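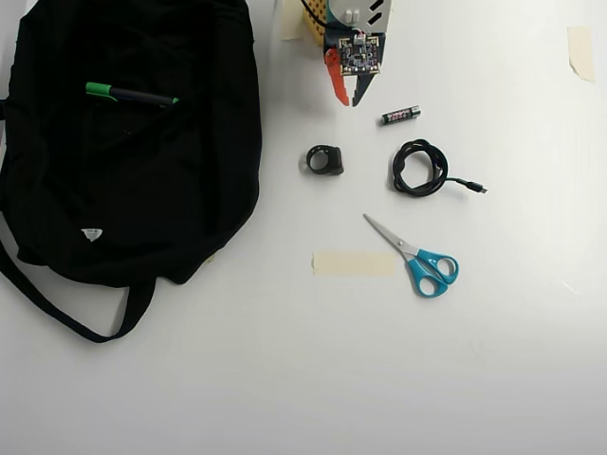
Arbeitstasche ausräumen und neu packen

Zuletzt bearbeitet: 8/14/23, von Samira Majali

Diese Anleitung gilt für weiche Stofftaschen ohne feste Fächer, also für Beutel und Rucksäcke, in denen alles nach unten rutscht. Eine Tasche dieser Art braucht beim ersten Mal 22 Minuten, danach geht es schneller. Ich mache es alle 2 Wochen, meistens abends vor einem Arbeitstag in der Werkstatt.

Was Sie brauchen

Einen freien hellen Tisch, ein feuchtes Tuch, eine Kleiderbürste oder Fusselrolle, Kreppband, einen Stift und zwei kleine Beutel mit Reißverschluss. Auf einer hellen Platte sieht man auch Kleinteile wie Haargummis oder Schrauben sofort. Wer nur einen dunklen Tisch hat, legt ein altes Bettlaken darüber.

Schritt 1: Tasche leeren

Nehmen Sie zuerst die großen Sachen einzeln heraus. Drehen Sie die Tasche dann über dem Tisch um und schütteln Sie sie aus. Greifen Sie danach noch einmal in die Ecken, auch unter das Futter, falls eine Naht offen ist. Seitenfächer nicht vergessen. Papier und Verpackungen kommen direkt in den Müll, Kassenbons auf einen eigenen Stapel.

Schritt 2: Stoff reinigen

Bürsten Sie die Tasche außen und innen aus. Schwarzer Stoff nimmt Staub und Fusseln besonders gut an, hier lohnt sich die Rolle. Flecken mit dem feuchten Tuch abtupfen und nicht reiben. Vor dem Waschen in der Maschine sehen Sie auf dem Etikett nach, viele Gurte und Beschichtungen vertragen das nicht. Legen Sie die Tasche anschließend flach an den Tischrand und den Gurt so, dass er nicht verdreht ist. Dabei fällt auch auf, ob eine Naht am Gurt nachgibt.

Schritt 3: Kleinteile auslegen

Legen Sie alles neben die Tasche, mit etwas Abstand zueinander. Stapeln Sie noch nichts. Bei mir liegen an dieser Stelle fast immer Marker, Schere, Kabel und Batterie, dazu irgendein kleines schwarzes Teil, das ich erst zuordnen muss. Was Sie nicht erkennen, kommt an den Rand und wird am Schluss geklärt.

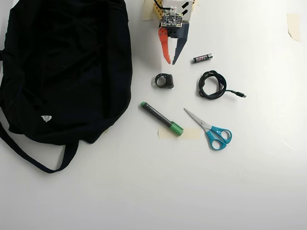

Gehen Sie die Sachen nun der Reihe nach durch.

Marker: Kappe abziehen, auf Papier einen Strich ziehen, Kappe bis zum Einrasten aufdrücken. Schreibt der Marker nur noch blass, weg damit. In einer schwarzen Tasche ist ein Marker mit farbiger Kappe leichter zu finden als ein ganz dunkler.

Batterien: Lose Batterien gehören nicht in die Tasche. Wenn Sie nicht wissen, ob eine Batterie noch voll ist, prüfen Sie sie mit einem Messgerät. Leere kommen in die Sammelbox, gute in eine kleine Hülle, in der die Pole nichts aus Metall berühren.

USB-Kabel: Locker zu einem Oval wickeln, etwa so lang wie die Hand, und mit einem Klettband schließen. Nicht knicken und nicht stramm um das Netzteil wickeln. Die Stecker kurz auf Staub ansehen.

Schere: Klingen schließen und abwischen. Kleberreste vom Kreppband gehen mit einem Tropfen Speiseöl ab, danach trocken nachwischen. Für die Tasche die Spitze in eine Hülle stecken. Ein Stück gefaltete Pappe mit Kreppband darum reicht auch.

Schritt 4: Zwei Beutel packen

In den ersten Beutel kommt alles zum Schreiben und Schneiden, in den zweiten alles mit Strom. Ein Streifen Kreppband mit Aufschrift auf jeden Beutel, fertig. Ich benutze den flachen Beutel Eva von Jorura, Gefrierbeutel mit Schieber gehen für den Anfang genauso.

Schritt 5: Wieder einräumen

Schwere und flache Sachen zuerst, an die Seite, die am Rücken liegt. Die beiden Beutel kommen darüber, mit dem Verschluss nach oben. Schlüssel und Fahrkarte in das Seitenfach, immer in dasselbe. Die Tasche einmal am Gurt hochheben: Kippt sie nach einer Seite, tauschen Sie die Beutel.

Reste

Die Teile vom Rand bleiben einen Tag in einer Schale liegen. Was bis dahin keinen Platz hat, kommt in die Werkstattschublade. Das Kreppband ziehen Sie flach und langsam vom Tisch ab, am besten noch am selben Abend.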